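Workshop notebook, Stovton shared shop
Thu 4 December
Two-arm build, steamer task
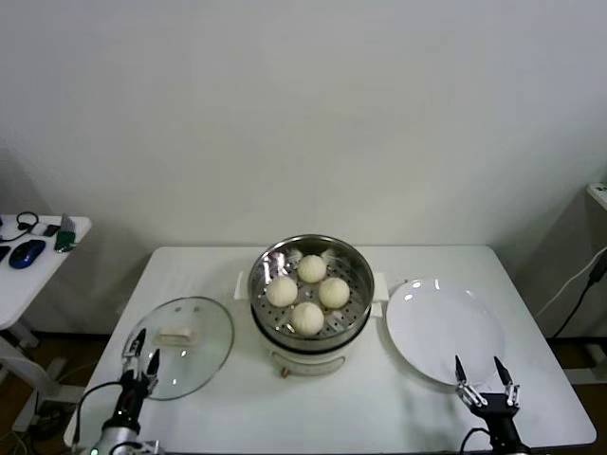
Lid on the table, four buns on the tray, left gripper at the lid, plate ready on the right.

Continued with the steamer task. The plan is the same as in last entry: left arm handles the lid, right arm moves the buns to the plate, left arm puts the lid back. I work on each part alone first and then join them.

Lid. The knob is rectangular and this helps, the fingers can hold it on the flat sides. But the glass reflects the ceiling light and the depth values near the rim are jumping. I stopped using the rim to find the lid and now use only the knob. Better. The approach height I set to 80 mm over the knob, before it was 50 and once the left finger touched the glass. No damage, but I don't like the sound.

Buns. Grip force is still too high. The setting was 67 from the Gekutari driver default and it leaves two marks in the dough. I went down in small steps but did not write the steps, sorry, will repeat this properly. When the force is too low the bun turns in the fingers and goes down on its side. Maybe soft tips are the answer. I have a piece of silicone sheet in my box, need to cut it.

Order of picking: front bun first, then right, then left, then back. With the back one first the wrist passes too near to the front one.

Joint log for the day is 2,196 lines, saved in the Mfaume folder under "steamer". Please do not rename it, the script looks for this name.

Small problems:
- Left arm cable makes a big loop to the table edge. Must be tied to the wrist with some slack, otherwise it pulls when the arm goes across.
- The fourth joint of the right arm is slow in the first minute after power on. Same as last week. I wait now before I start.
- White plate on white table is hard for the camera. I can try the Pametti mat under it, if somebody is not using it.

To do next: cut the silicone tips, force test again with notes, then lid and buns in one run. Putting the lid back I leave for January, the fit on the steamer rim needs more precise wrist calibration than I have now.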